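Household Linen and Textiles: Changes to the Sorting Service at Jurnbridge

Members and supporting households are asked to note the following changes to the textile sorting service, which take effect from Fri 31 August. They apply to all bedding, curtains, table linen and loose covers handed in at the Jurnbridge building, and to items collected from the Doherty Street flats by arrangement.

The service received 895 pieces between January and the end of the last quarter. A large share of these were sheets, throws and covers big enough for a double bed, and it is these larger pieces that have caused most of the delay. Tables in the sorting area are suitable for pillowcases, towels and clothing. They are too small for a full-sized sheet, which hangs over the sides and cannot be checked or folded properly. Following a review by Noreen Hegarty, large pieces will now be opened out on the floor of the main hall, where the polished concrete is easily swept and the overhead lighting shows up thin patches and old stains.

Procedure for large pieces

The floor is to be swept before the first piece is opened. Each cloth should be spread to its full extent, with the hem nearest the far wall pulled straight first. Creases should be smoothed out by hand from the centre. Ironing is not required at this stage. The cloth should then be checked for tears, worn areas, marks and loose stitching, and the result written on a paper slip. Slips are kept in the drawer under the noticeboard and are replaced each Monday by Tomás Hanrahan.

Small items found in or under a cloth are to be kept together at one side of it until the check is complete. Households often hand in bedding straight from a bed or sofa, and a surprising number of belongings come with it. Remote controls, spectacles, single socks, toys, pens and unopened snacks have all been recorded this year. Anything of use to its owner should be placed in an envelope or small bag, marked with the number on the household's slip, and passed to the front desk. Opened food and empty wrappers should be put in the bin at once. Unclaimed belongings are held for 67 days.

Folding should be carried out by two people wherever possible. The cloth is folded in half lengthways, then in half again, and brought down to a square that will sit on the Grevora shelving without hanging over the front. The slip is pinned to the top left corner with the writing facing outwards. Pieces larger than a double sheet go on the bottom shelf.

Floor space and safety

No more than one large cloth should be open at any time. A clear path must be left from the side door to the stairs. Cables, building bricks and other play equipment should be kept well away from the cloth, and anyone crossing the hall should walk around the cloth and never over it. Outdoor shoes may be worn in the hall but must not touch the linen. Kneeling mats are available from Charmaine Zulu at the front desk.

Preparing items at home

Households can help by shaking out bedding and checking pockets, pillow openings and the corners of fitted sheets before handing them in. Items should be clean and fully dry. Duvets, pillows and electric blankets cannot be accepted. Curtains should have their hooks removed, and the hooks may be handed in separately in a sealed bag.

Up to 10 pieces may be handed in by each household in a single visit. Larger quantities, such as those arising from a house move, should be arranged beforehand with Teresa Mulcahy so that shelf space can be set aside.

Distribution

Sorted linen will continue to be sent out through the Hondero furnishing scheme, which supplied 105 homes in the last full year. Single sheets, plain covers and lined curtains are in greatest demand at present. Pieces that are too worn for household use will be cut down for cleaning cloths or sent for fibre recycling.

Enquiries about the new procedure should be addressed to Mairéad Lenihan at the Jurnbridge office. Printed copies of the folding guide can be collected from the front desk during opening hours.

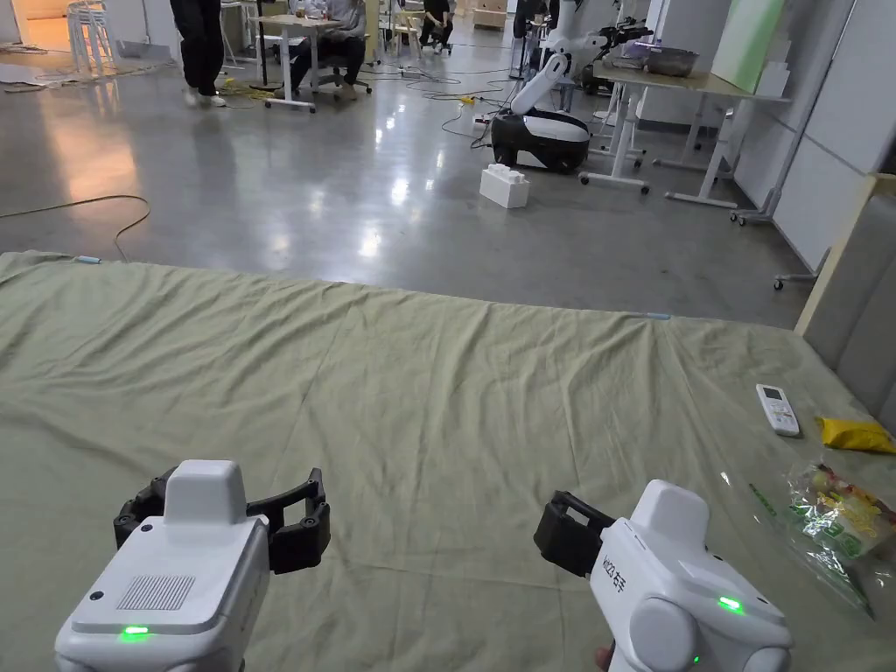
A green cloth spread out on the hall floor, with a remote control and snack packaging to one side.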